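Takel library ends shared desk supplies at Skinner branch, moves to checkout baskets

The Takel public library system will stop leaving pens, markers and other small supplies out on study tables at its Skinner branch and will lend them from the service desk instead. The change takes effect in March and covers the 21 tables on the first and second floors.

Under the new arrangement, a patron asks at the desk for a basket, which is recorded against the library card in the same way as a book. Loans run until closing time and can't be renewed. There is no fee. A basket returned with items missing will not lead to a charge, but the shortage will be noted, and a card with repeated shortages can be blocked from further supply loans.

The decision follows a stock review that compared supplies bought with supplies on hand. The branch purchased 1,272 pens and markers over the review period. A count at the end found 200 of them in working order. The review did not try to separate items that had been carried off from items that had dried out and been thrown away.

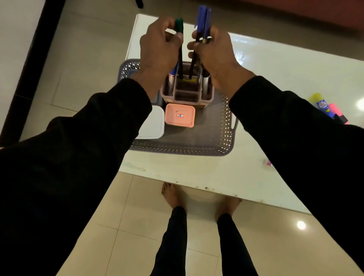 Kamol Boonyarit wrote in the branch comment book that the tables should stay as they are, and that a pen is most needed by the person who has sat down without one and has no wish to stand in line again. The same entry asked for at least one table near the entrance to be exempt.

The library's written response says an exempt table was considered and turned down on the grounds that it would need to be restocked several times a day. Golf pencils will remain free at the catalog terminals and beside the printers.

Two other branches already lend supplies from the desk. Hotine made the change when its study room was enlarged, and Tulska has worked this way since it opened. Neither branch reports a drop in study table use, although Hotine notes longer waits at the desk in the hour after schools let out. Skinner plans to add a second staff position at the desk for that hour - the cost will be met from the existing supply budget.

Fifty baskets have been approved for the first stage. Scissors, staplers and hole punches will be lent separately and only to adult cardholders. Correction fluid is being withdrawn altogether.

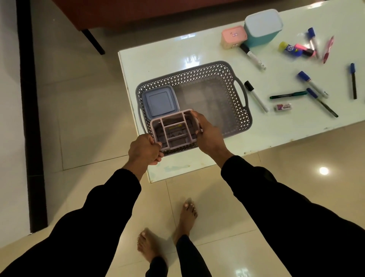

A supply organizer and basket.

Staff will check contents on return, test markers on scrap paper and discard any that skip. Baskets found unattended after closing will be checked in the next morning and backdated, so that the borrower's record does not show a late return.

Meeting rooms are not affected. Groups that book a room will continue to receive whiteboard markers and an eraser with the key, and must hand them back together. Patrons may still donate unused supplies at the desk, though opened packages will no longer be accepted.

The branch will repeat its stock count after the first six months. Written comments can be left at any Takel service desk.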